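Thu 26 September — the fan business

Stayed late with the Vutus, which I'm meant to be preparing for the Storgate demo in December.

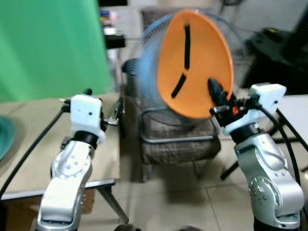
Right arm and the orange plate, in front of the fan.

Run 19 went wrong at the worst possible height. The right wrist threw a torque fault, the grip let go, and the plate met the fan guard with a noise like a dropped tea tray. No damage, apart from my nerves. I hit the stop button a good while after it would have been useful.

The log says grip force fell from 90 to 6 in one step — no warning, no slowing down, nothing. The left arm reported itself healthy throughout, as well it might, having done no work. I blame the Homov wrist cable, which has been sulking since the last firmware update. Whitlock's help page suggests turning it off and on again.

Filled in the near-miss form. It has a box for "lessons learned" big enough for four words, so I wrote "switch fan off first". New cable ordered. No more lifting until it's fitted.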